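Memow Bench and Counter Arm: Setup and Operating Guide
Section 6. Safe Working Practice on Kitchen Counters

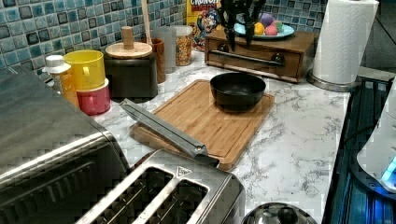 Does the site need its own risk assessment if the arm came with one from the factory?

Every site needs its own. The factory assessment covers the arm, the gripper and the controller as shipped. It can't cover the counter the arm is mounted over, the appliances within reach, the objects it will pick up or the people who use the room. Fill in the site form at the back of this guide before the first powered move, and fill it in again when any of those things change.

6.1 Who this section is for

This section is for the person who sets up the work area and the person who runs the arm day to day. In this guide they are called the site lead and the operator. One person may do both jobs, but the sign-off in 6.8 has to be made by someone who did not do the setup.

Read Section 4 (Mounting) and Section 5 (Stop Controls) first. Local law and your employer's rules come before anything printed here. If they ask for more than this guide does, do what they ask.

6.2 Marking out the work area

1. With the arm powered off and locked, remove everything from the counter that is not part of the task.

2. Move the unpowered arm by hand to the farthest point it can reach on each side. Mark these points on the counter edge with low-tack tape.

3. Mark the reach at the back wall as well. Tile, shelving and hanging rails all count as obstacles.

4. Add a margin of 6 inches outside the tape. Treat everything inside that line as the work area, including the space above it.

5. Enter the limits in the controller under Area > Fixed Limits. Do not use Soft Limits for a wall or an appliance. Soft limits can be changed by any user with the run code.

6. Run the limit check at creep speed. The arm should stop short of each mark. If it touches or passes a mark, lock it out and go back to step 2.

Note: The area line applies to people as well as objects. When the status lamp is green, hands, sleeves and hair stay outside it.

6.3 Appliances inside or next to the work area

A home or test kitchen has heat sources in it, and they do not all look hot when they are. The controller has no way of telling whether a burner or an oven door is hot unless the optional sensor kit is fitted.

1. List each heating appliance within reach: oven, toaster, stovetop, kettle and anything else with an element.

2. Unplug every appliance the task does not use. Switching it off at its own control is not enough. For built-in stovetops, use the control lock and, if the wiring allows, the wall isolator.

3. Route remaining power cords behind or beneath the counter. No cord may cross the path of the arm.

4. Add a keep-out block in the controller for each appliance that stays. Make the block taller than the appliance, and allow for doors and lids in the open position.

5. If an appliance is part of the task, allow the full cooling time given by its maker before anyone reaches in to reset it.

6. Keep printed warnings and symbols on appliances uncovered. Do not put tape, tags or tracking markers over them.

CAUTION: Do not send the gripper into a toaster slot, an oven cavity or a kettle opening. The standard fingers are conductive at the tip and are not rated for contact with heating elements. This applies even when the appliance is unplugged, as a bent element can fail the next time it is used.

CAUTION: Never carry liquid over an appliance that is plugged in.

6.4 Choosing and placing objects

Objects fall into two groups. Task objects are the ones the arm is meant to handle. Standing objects are the ones that stay put while it works, such as a paper towel holder, a canister or a cereal box leaning on the wall. Both groups go on the site form.

1. Check each task object against the payload table in Section 3. Use the weight with contents, and use the fullest state the object will be in during the run.

2. Turn handles inward, away from the counter edge.

3. Leave finger clearance on both sides of each task object. Where two objects must touch, set the approach to Top Only.

4. Stacked or nested cups count as one object until the task separates them. Enter the combined height.

5. Anything resting on top of something else, such as a plate on a box, needs its own support check. Press lightly on each side by hand. If it rocks, move it or add a non-slip mat.

6. Keep knives and other blades out of the area completely. Tongs, spatulas and wooden spoons are allowed if they are listed.

7. Glass is allowed as a standing object. It is allowed as a task object only with the padded fingers and the force limit set to Low.

Note: Eggs, fruit and similar items vary from one to the next. Set the grip force on the most fragile sample you have. For shell eggs, start at force level 2 and raise it one level at a time.

Note: Shiny tops, glass stovetops and brushed steel can confuse the depth camera. If the preview shows holes or floating points over a surface, add a manual keep-out block there. Do not rely on the preview to close the gap.

6.5 Food contact

The standard fingers are not food-contact parts. If the food will be eaten, fit the washable finger sleeves and follow the same hygiene rules as any other person or tool in that kitchen.

1. Wash hands before fitting the sleeves.

2. Wipe down the counter and cutting board, and let both dry.

3. Keep separate sleeves for raw and ready-to-eat food. The sleeves come in two colors for this purpose.

4. Change the sleeves after any contact with the floor, an appliance exterior or packaging.

5. Label food used only for handling trials and throw it away at the end of the day. Do not put it back in a shared refrigerator.

6.6 Before each run

1. Check that the stop button is within arm's length of the operator and that nothing is stored in front of it.

2. Press it once and confirm that the arm drops to the locked state. Reset it.

3. Compare the counter with the site form. If an object is on the counter and not on the form, take it off the counter or add it to the form. Leaving it for later is the most common fault found in site reviews.

4. Look at the gripper fingers for cracks, food residue and loose screws.

5. Tell everyone in the room that the arm is about to move.

6. Run the first cycle at 20 percent speed. Raise the speed only after one full cycle with no unexpected contact.

6.7 During and after a run

The operator stays in the room and in view of the arm. Watching on a phone or laptop from another room does not meet this rule.

If an object is dropped, press the stop before reaching for it. Pause is not a substitute. In Pause the motors stay powered and the arm will resume if another user taps Continue.

If an object is broken, lock out the arm, clear the area and inspect the fingers before starting again. Small chips of ceramic lodge in the finger joints and will scratch whatever is picked up next.

When finished:

1. Send the arm to Park and wait for the lamp to turn white.

2. Lock the controller and take the key.

3. Clear and clean the counter.

4. Write up any stop, drop or contact in the log, including ones with no damage. Give the time, the object and the speed setting. Two contacts with the same object mean the placement has to be reviewed before it is used again.

CAUTION: The arm must not be left parked above an appliance. If the default Park position is over a toaster or stovetop, set a new one under Area > Park.

6.8 Sign-off and review

The setup is signed off on paper or in the controller. The person signing should walk through 6.2 to 6.6 at the counter with the form in hand.

Review the form:

- when the arm is moved or remounted
- when an appliance is added, swapped or relocated
- when a new type of object is added to a task
- after any injury, however small
- every April, if none of the above has happened

Keep old forms with the log. The service technician will ask to see them.

6.9 Questions that come up at training

Can children or visitors be in the kitchen?
They can watch from outside the area line with a second adult present. The operator can't be the one supervising them.

Can the limits be widened for a single task?
Only by the site lead, and only by repeating 6.2 from step 2. Put the limits back and run the check again when the task is done.

Does a slower speed remove the need for keep-out blocks?
A slow arm can still tip a jar or press a cord against a hot surface. Blocks are required at every speed.

What if the counter is shared and other people put things on it?
Post the site form on the wall and do the comparison in 6.6 before every run, including runs only a few minutes apart.

Section 6 was prepared by Lino Fontana, Lornimeck, and checked by Lalit Kashyap. Site forms and replacement sleeves can be ordered from the Lonidbridge service desk. For the optional heat sensor kit, see Section 9.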